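Boxes for the pens
October 3, 2025
Filed under: house, pens, storage

In March I moved the pens out of the biscuit tin. Anyone who has been reading for a while knows about the tin. It was the one with the dented corner that lived on the bookcase in the hall, and it held everything from the two good fountain pens down to the ballpoints from the bank. I kept meaning to do something about it, and then one of the good pens came out with a scratch down the barrel from a set of nail scissors, so I did.

My first attempt was a cutlery tray. It went into the second drawer of the desk and it was fine for pencils. For the fountain pens it was no better than the tin. Every time the drawer shut they rolled to the back, and the front half of the tray filled up with paper clips, a tape measure and the key to a bike lock I no longer have. I took the tray out after a month and it is now in the kitchen, where it should have gone to begin with.

The second attempt was a canvas pen roll from Fimandale. I liked the roll. It is a nice dark green and the ties are long enough to go round twice. The trouble was that I never unrolled it. A pen in a roll is a pen I don't use, and I write with these most days – shopping lists, the diary, letters to my aunt, who doesn't do email. I have kept the roll for travelling.

So I went looking for small boxes. What I wanted was a rigid box, one per pen, with a proper lid, that would stack in the drawer without sliding about. I also wanted to see what was inside without opening every one. I didn't think this was a lot to ask for, but it took me most of the winter.

The stationery shop near work had presentation boxes, but they were the hinged sort with a satin lining, and the hinges add height. My drawer is shallow. With two layers of the hinged boxes in it, it caught on the desk frame every time. They also smelled strongly of glue, and the smell did not go off after a week on the windowsill. I took them back.

Retno Tambunan, who I used to share an office with, told me to try jewellery suppliers. That was a good tip and I'd pass it on. Bracelet boxes are close to the right size and a lot cheaper than anything with the word pen on it. The colours were the problem there. Most of what they stock is either pale pink or has gold lettering on the top, and I did not want to open my desk to a drawer full of gold lettering.

In the end I settled on a black box with a window, from Kemeys. They do a plain black one in a few lengths. It comes as two separate pieces with no hinge, and the inside is white, which helps more than I would have guessed. Most of my pens are dark. In the satin boxes I had to pick each one up and turn it to the light to tell which it was.

I bought two to try before ordering any more. One stayed in the drawer for a fortnight with the blue Vasside in it, and the other went back and forth to work in my bag. The one in the bag has picked up some scuffs on the corners but the lid never came off by itself. I hadn't put a rubber band round it or anything like that.

A few notes on using them, for Sekar Latuheru, who asked in the comments last time, and for anyone else with the same kind of drawer.

Let a pen dry properly after cleaning before it goes in a closed box. I flush mine with cool water, stand them nib down in a glass with a folded tissue at the bottom, and leave them overnight. I boxed one too early in the first week and found a grey ring on the white lining the next morning. It came off with a damp cotton bud, but I wouldn't count on that with a red ink.

If the pen is longer than the recess, don't force it. My Fumo is long and it has a clip that stands up a bit, and with the lid pressed down I could feel it pushing back. That one now has a longer box to itself.

If the recess is too long for the pen, put something in the end. I cut a strip of felt, folded it over and tucked it in at the cap end. Foam works as well, but some foams go sticky after a few years. My father had a camera case where the lining turned to black crumbs, and I've been wary of it since.

Wipe the window with a dry cloth, the sort you would use on glasses. I used a bit of paper towel on the first one and it left fine marks. You only notice them side on.

Labels go on the end. I tried them on the top to begin with and they covered what I'd bought the window for. A 4 mm strip of label tape on the short side is enough for the name of the ink, and that is the side that faces me when the drawer is open.

I don't keep ink in the same drawer. The bottles are in the hall cupboard, upright, in a shoebox with newspaper between them. Fermín Acuña lost a whole drawer of postcards to a bottle of green a few years ago and I think of it whenever I am tempted to save myself the walk.

About the order itself. I paid $30 for the set, including postage, and it took over a week to arrive. Some of that was my fault for giving the old unit number. They were well packed, each with a sheet of tissue, and I've kept the tissue for wrapping the Christmas decorations. One lid was tight and needed working on and off a few times before it ran smoothly. I didn't send it back.

Opening a two-piece box of this kind is easier on a table than in the hand. In the hand I tend to squeeze the sides of the base, and then the lid grips harder. Set down on something flat, with one end held, it comes up without any trouble. A clear white tabletop is good for it too, as a black lid doesn't get lost among the other things. At home I do it on the kitchen bench after the breakfast dishes are put away.

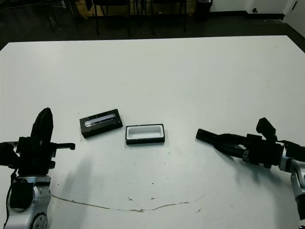
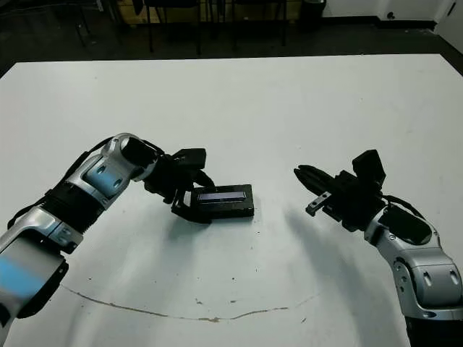
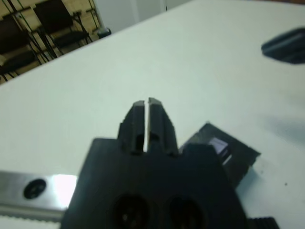

White tabletop, all three. The open tray with the white inside is in the first one, next to the piece with the window.

Issue 30

The window does pick up reflections. Under the kitchen light I sometimes see a pale strip of ceiling before I see the pen, and I have to tilt the box or lean over a bit. In the drawer it's no bother, because the desk lamp is off to one side.

Mahmoud Badawi wrote to ask whether I'd considered a display case with a glass top, the kind that holds a dozen pens in rows. I did consider it. They look very good. But it would have to live on top of the desk, and the top of my desk gets full sun from lunchtime until about four. I have one pen with a faded cap already from the old flat, where it stood in a mug on the sill. The drawer is dark and that suits them.

I'd also like to be able to give one away in its box without breaking up a set. Suryani Sinaga's daughter starts high school next year and there is a small maroon pen I have in mind for her. It was my first decent one. The nib is a fine and she has tidy handwriting, so I think they will get on. I'll put a box of cartridges with it, as I don't want to be responsible for a bottle of ink in a school bag.

What is left over from the tin has been dealt with as follows. The bank ballpoints went in a jar by the phone. The dried-up markers went in the bin. The nail scissors are in the bathroom cabinet. There was also a mechanical pencil I thought I had left on a train, with its leads still in it, and I've been using that for the crossword. The tin has gone back to holding biscuits, though it needed two washes and the lid still has a spot of blue on the inside.

Next job is the envelopes, which are in three different places at the moment. If anyone has found a folder that takes the long ones without bending the corners, leave a comment with the name of it.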